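Low-Frequency Noise in a Homemade Photodiode Amplifier
Project report, electronics lab, Hendrik Declercq

Our goal was to build a transimpedance amplifier that could read a small photodiode without drowning the signal in hum. I had never laid out an analog board before August, so getting a clean trace on the scope at all felt like a huge win!

The first version, which we named Flukach, used a 332 kΩ feedback resistor and no shielding. With the diode covered, the output still swung by 195 mV peak to peak, nearly all of it at the mains frequency. Moving the power supply to the far end of the bench helped a little. Twisting the input leads helped a lot more — I wish we had tried that on day one. 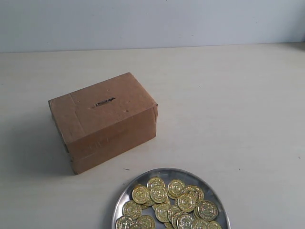 For the second version we shortened the input trace to 6 mm, ran a guard ring around it and put the whole board in a grounded tin. The same dark test then gave 26 mV. I repeated it with the lid off and the hum came straight back, so the tin was clearly doing most of the work.

The part I enjoyed most was chasing the leftover noise. Swapping the feedback capacitor for a larger one calmed the ringing but slowed the step response, and we settled on a middle value after a long afternoon of trying everything in the drawer. Next term I want to run it from batteries and log the drift overnight.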